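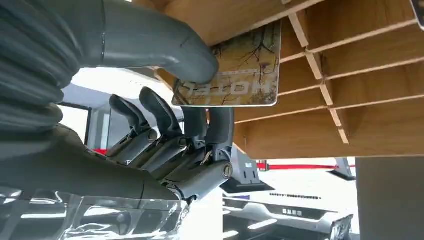
Seed Banks and Shared Storage in Plendov
Development Studies, second-year project report
Group: Delyth Lloyd, Samina Chaudhry, Ifor Kneath
Supervisor: Morfudd Gough

1. Background

Plendov is a farming district where most families grow corn and beans on small plots. The rains come once a year. Food from the harvest usually lasts until February, and after that many households buy grain at high prices or eat the seed they had set aside for planting. Our project looked at a shared seed store set up by Prothero, a small charity that has worked in the district for seven years.

2. How the store works

Members bring seed after the harvest and get back the same weight before planting, less a small share that goes into a reserve. A family that has lost its crop can borrow from the reserve and repay it the next season. The store serves 16 villages and had almost 1000 members when we did our work.

3. Method

We interviewed 20 members by phone, with Marilou Barredo from the Prothero field office translating. Each call took an hour or less. We also read the store's record books for three seasons – Samina typed these into a spreadsheet and Ifor checked the totals. We did not visit the district.

4. Findings

Most of the people we spoke to said they no longer ate their seed in the hungry months. Several said the main benefit was being out of reach of relatives who asked for grain, which we had not expected and had no question for.

Borrowing was less even. Villages close to the store used the reserve a lot. Those on the far side of the river hardly used it at all. One farmer told us that a trip to the store and back took him a full day, and that he lost a day's wages each time.

The record books had gaps. In the second season there were no entries for October, so our figures for that year are low.

5. Limits

All the people we interviewed had phones, which probably means they were better off than their neighbors. We also had no interviews with people who had left the store.

6. Suggestions

A second collection point across the river would help more than a bigger reserve. Prothero could try this for one season in a rented room before building anything. The record books should be copied every month and kept in two places.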